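Home | Diary | Archive | Contact
Posted in: Working life, Notes on standards

Friday, late evening

I am writing this at the kitchen table because I promised myself to write every week, and I have already missed two weeks of July. Today I am tired in the hands more than in the head. It is a different tiredness from the one I had when I only corrected documents.

The rules are finally one text. Until this week we had the old Skorano rules, which came with the first grippers, and we had our own rules, which Honeylyn Mercado wrote when the Wena work began. They did not agree with each other on small matters, and small matters are all we have. The Skorano rules said the operator must close the fingers "firmly". Ours said "until the object does not slide". I have read these two sentences so many times that I dream of them. In the end we kept the second one. A person can check if an object slides. A person cannot check if another person was firm.

Honeylyn asked me to be the one who makes the final wording, and she gave a reason that I first took as a small insult. She said my English is plain, so the rules will be plain. Later I was glad. When I write in my second language I do not have many words to hide behind. I wrote "must" where it is a must, and "should" where it is only advice, and I deleted every "ideally". There were many.

The new text has nine rules. I will copy here the ones that gave us the most discussion, so that when I read this diary in one year I will remember why they look like this.

Rule 2. Look at the path of the cable before you lift the device. Bañez wanted to say "keep the cable off the table". It is a good wish, but with two devices at one round table it is not possible, and a rule that everybody breaks before lunch makes the other rules weaker. So now it says to look, and to keep the cable away from the fingers and away from the object. I think it is honest work for a rule to ask only for what can be done.

Rule 3. Come to the object slowly for the last part of the way. We did not put a speed. Somebody proposed a number, and Honeylyn asked how the operator would measure it with both hands occupied. There was a silence and then we continued.

Rule 5. Grip below the label or above it, and decide before you start. This is mine, and I am a little proud of it. A bottle with water is soft in some places and stiff in others, and if you change your decision in the middle, you push the bottle across the table. I did it myself more than once this month.

Rule 6. When two devices work on the same object, one holds and the other moves. The person who holds says "held", aloud, and the person who moves waits for this word. In the Skorano text there was a nod. But we look at the object and not at each other, so who will see a nod?

Rule 8. Do not tidy the table between repetitions. Put back only what the task sheet tells you to put back. This was the hardest rule for me, as my mother's child. I see a crumpled bag and my hand goes to it. Tetura, who will use the recordings, needs real tables with real disorder on them, and every time I straighten something I make their table a little less true. I wrote this rule very short so that I would have no room to argue with it.

Rule 9. Stop if something is not right, and write what it was. It does not say "something serious". Honeylyn was strict on this. She worked before in a place where people asked themselves if the problem was big enough, and while they asked themselves, the fingers kept closing. Nobody here should be afraid to stop for a small thing.

There was one more point which took nearly the whole of Wednesday's tea, the question of people walking behind the table. Our office is one big room, and other teams have desks in it. The old rule wanted a marked zone that no one enters. I asked if we could instead say that no one comes within the reach of an arm, and that the operator keeps the right to ask anybody to wait. It was accepted, but with the note that we will look at it again after the Wena work. I am not completely sure about it, to be honest in my own diary. A line on the floor is easier to respect than an arm's length, which is different for each arm.

Bottle and cup, at the round table:

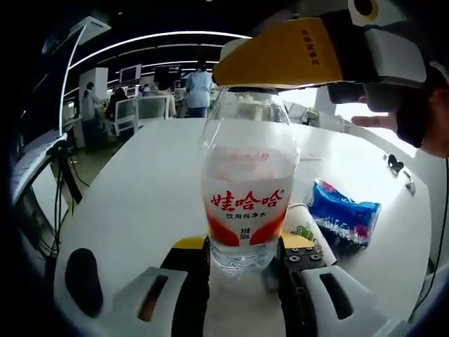
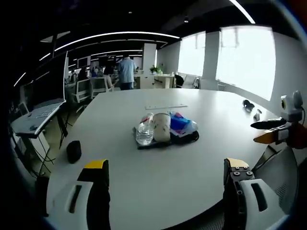
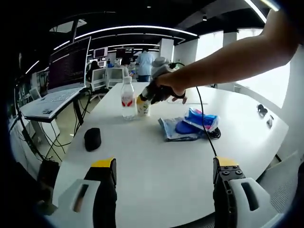 My document got the number 3408 in the register. I know that it is only the next free number, but I wrote it on the inside of my notebook. I have never before had a number for something I wrote in English.

Bañez read the last version standing up, with a pencil, and found two mistakes. One was a comma. The other was better – in Rule 6 I had written "the person which holds". I laughed, but I was also ashamed for an hour or so, and I checked all the other rules again for the same error. It was not there. He also said that he would like a rule on how to change hands, and I must think about this. The strap is comfortable for the first half hour and afterwards it becomes tight, and everyone loosens it in their own manner. Is this a matter for a rule, or only for good sense? If I write it down, somebody must check it. I do not want to check the straps of my colleagues.

I also noticed how my own way of moving is changing. At dinner I took my glass slowly for the last part of the way, and I almost said "held" to my husband when he reached for the salad bowl that I had in my hand. He would have thought it strange. Or maybe not, he has listened to me reading these rules aloud all week, and he has corrected my pronunciation of "repetition", which I still say with too many e's.

For next week, so that I do not forget: print Rule 8 larger and put it where I can see it. Ask Tetura if they want the stop notes together with the recordings or separately. Ask Honeylyn what we do with the old Skorano sheets – I would throw them away, but she keeps everything. And buy hand cream.

It is raining now and I should close the window in the bedroom.

Older entries | Newer entries | Back to top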